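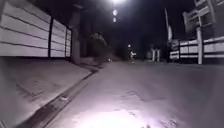 *Fig. 6. Paneled wall and sidewalk.*

## 6. Hosting a paint-along night with the Tudard kit

The box says anyone can run a session straight out of the packaging. We have our doubts. Read this section before you sell a single ticket.

1. Open the Tudard case and check the contents against the packing slip. The Wumdale acrylics ship in a separate carton and are often short on white. Buy an extra bottle.
2. Set one canvas, three brushes and a rinse cup at each seat. The kit calls its brushes "professional grade." Pull on the bristles and throw out any brush that sheds.
3. Trace the outline onto each canvas with the Nulatley transfer sheets. Press lightly.

 **Note:** The sheets are sold as reusable. Ours went faint on the second use, so plan on a fresh set each time (reorder no. 1061).

4. Start the lesson timer. The default is 53 minutes. For a room of beginners who are also eating and talking, that is wishful – set it to 110 and leave the break prompt on.
5. Paint the background first, all the way to the edges, and wait until it no longer feels tacky. The lesson card allows six minutes for this. Go by touch.
6. Demonstrate each step on your own canvas before the guests try it. The recorded lesson can stand in for you if you lose your voice. It can't see who has fallen behind.

**Caution:** Acrylic does not wash out of clothing once dry, whatever the apron label suggests. Hand out aprons at the door.

**Caution:** Keep drinks and rinse cups on opposite sides of the canvas. Someone will mix them up anyway.

### If you are using the Sutherland easels

Tighten the rear leg by hand before placing the canvas. The "self-locking" hinge holds a small panel well enough, but we would not trust it with anything larger. On a slick floor, lay the easel flat and use it as a table board.

For cleanup and brush storage, see Section 7.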